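Notes for the reading-group talk, April
Novel: *Nullow*. 343 pages, the paperback. Talk starts 7:30, keep it under 40 minutes.

Have the book open at page 145 before starting. Water on the left side. Speak slower than last time.
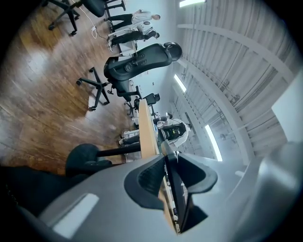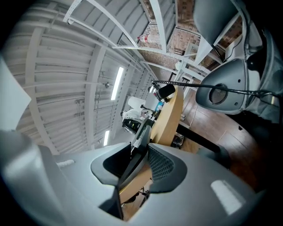 ## Opening

- Ask who finished it. Don't make a thing of it if people didn't.
- Say up front that I'll give away the ending. Anyone who minds can come back at the break.
- One-line version of the plot: a surveyor goes to Sivitdale to map a valley that will be flooded for a reservoir, and she stays too long.

## Setting

Sivitdale has 300 people when the book opens. By the last chapter it has one household. The author gives the number early and never repeats it, so the reader has to notice the houses going dark. Point to the school chapter and the shop chapter. In both, the narrator describes the room and leaves out the people who used to be in it.

Nullow is the name of the reservoir. It's also what the older residents call the low field by the river, long before any dam is planned. First use of the word is on page 12, in the farmer's story about the lost calf. Read the paragraph out loud if time allows.

## The surveyor

She has no first name. Everyone calls her Alvarado, including her sister in the letters. I read this as a choice about distance. We know what she measures and what she eats, and very little about what she wants.

Turn to page 145. She writes down a wrong height for the church step. She knows it's wrong. Read from "I put the pencil to it again" to the end of the page.

**Pause here.** Ask: is this the first time she takes a side?

Two answers I expect:
- Yes, she's trying to slow the project down.
- No, she's tired and it's a mistake she can't be bothered to fix.

I lean toward the first. Page 157 backs it up, where she lies to the office at Fullorside over the phone and says the weather is bad. Two pages earlier the weather is clear.

## Fullorside

Keep this short. The city only appears in phone calls and letters. We never go there. Compare with the radio in the kitchen chapters, which works the same way.

## Ending

The last survey book is left on the church step. Some readers think she drowned. The text doesn't say so. The final letter has no date, and her sister's reply comes before it in the book. That order matters. Give people a minute to check.

## If there's time

- The calf story and how often it comes back
- Why chapter nine is in the present tense (I don't have a good answer)
- The map at the front, where the church is on the wrong side of the river

Take questions until 8:30. Collect the borrowed copies at the door.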